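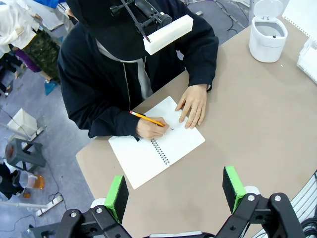
Ticket: Wrist view drops out during desk tasks
Project: Pinto data collection
Site: Illberg
Opened: 7 Oct 2025
Status: Open – waiting on second test

Summary
The Illberg site reports that episodes from the desk set are being rejected at upload. The Butero checker marks them as incomplete and does not pass them to training.

Steps taken
1. The operator recorded six trial episodes with the standard settings. Four were rejected with the message "wrist stream short."
2. The wrist cable was reseated at both ends. No change.
3. The recording computer was restarted and the clock was matched to the arm controller. One of the next five episodes was rejected.
4. The wrist stream was lowered from 50 to 30 images per second. No episode has been rejected after this change.

Findings
The rejected files all end before the gripper returns to its start position. The arm data in the same files is complete, so the fault is limited to the wrist stream. The Cleko storage drive was near its limit during the first trials and may have slowed writing.

Action requested
Please confirm whether the lower rate is acceptable for this set. The target remains 800 episodes, and the site would prefer not to mix rates. Rejected files should be kept – they must not be deleted or renamed until this ticket is closed.

Next update
The site will clear the drive and repeat the test at the original rate.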